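Brillwood tells households to stop buying laundry gadgets and clear the sofa first
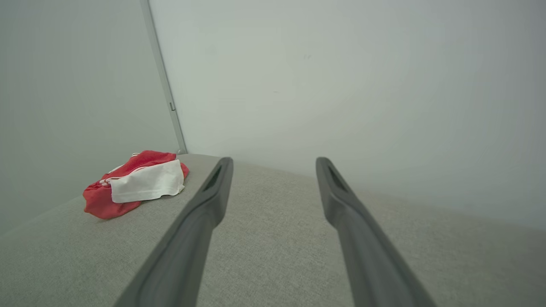 Red and white laundry on a pale grey cushion.

Olbridge, Monday, September 14, 2020

Brillwood, the home advice service based in Olbridge, has today published a short guide to dealing with clean washing that never reaches the drawer. It is called The Sofa Pile, it costs nothing, and it recommends that readers buy nothing.

That last point may surprise anyone who has followed the storage trade lately. Every autumn brings a fresh crop of folding boards, stacking trays, drawer dividers and label kits, most of them sold on the promise that a tidy home is one purchase away. Brillwood has looked at a good many of these and remains unconvinced. A folding board makes a very neat T-shirt. It does so slowly, it has to be kept somewhere, and in most of the homes we visit it is kept behind a door.

The guide grew out of home visits carried out in Olbridge and neighbouring Jarklow, which began in April. Brillwood visited 34 households that had asked for help with "storage". Most of them had enough of it. What they had as well was a seat, a bench or the end of a bed where clean clothes were put down for a moment and stayed until somebody needed to sit.

We do not think this is a moral failing, and we are wary of any guide that hints otherwise. A red garment and a white cloth bundled together on a cushion do not amount to a crisis. Left alone, though, a small bundle invites a larger one, and by the weekend the family is getting dressed from the furniture.

What the guide suggests

Keep the seat for sitting. If washing has to be put down on it, it should be gone before the evening meal. We tried stricter rules and they lasted 2 days in most homes.

Pull mixed bundles apart before folding anything. Clothes wrapped round one another tend to be picked up and moved as one lump, from sofa to chair to bed and back again. Shake each piece out and lay it flat. Creases made in a bundle get worse the longer it sits.

Fold only what needs folding. Sports shorts, football tops, pyjamas and cleaning cloths will survive being laid in a drawer as they are. The fashion for standing every item on its edge in a row looks well in photographs. In a drawer used by a child it tends to be over by Tuesday.

Keep strong reds away from whites until you trust them. This is old advice and it has been repeated so often that people have stopped hearing it. New red clothes can lose dye in the wash, and we would not leave a damp red item lying against a white one either. Products that claim to make sorting unnecessary may help with a light wash. We would not test them on a favourite shirt.

Set a timer for 5 minutes and stop when it rings. Some readers will think this too short to be worth the bother. It is long enough for a small pile, and small piles are what the guide is trying to produce.

What it leaves out

There is no shopping list in The Sofa Pile and no chart for the fridge. Brillwood did consider a points system for children, at the request of several parents, and dropped it after a trial in which the points took longer to add up than the socks took to pair.

The guide also makes no claim that clear surfaces lead to better sleep, better moods or a better marriage. Claims of that sort are common in our field. Perhaps they are true for some people. We have not measured it, and we would ask those who say they have to show their workings.

Nor do we promise lasting results. When Brillwood called back at the homes in Jarklow, several sofas were clear and several were buried. The households that had kept going were mostly those that had picked one suggestion and ignored the rest, and we have shortened the guide with that in mind.

How to get a copy

The Sofa Pile is available from today through the Brillwood website. A first run of 100 printed copies will be left at the Phan launderette in Olbridge, where customers may take one free of charge. The printed version is a single folded sheet in large type. It can be read during a rinse cycle.

Readers who try the suggestions are invited to write in and say how they got on. Complaints are welcome, particularly from anyone who owns a folding board and still uses it.

A second guide, on airing cupboards, is being written. It will be published if the advice holds up when tried in real homes, and not before.

About Brillwood

Brillwood gives plain advice on washing, storing and mending household fabrics. It takes no payment from makers or sellers of storage goods and carries no advertising in its guides.

Press enquiries should be sent to the Brillwood office in Olbridge. Extracts from the guide may be reprinted without charge as long as the wording is left as it stands.

Ends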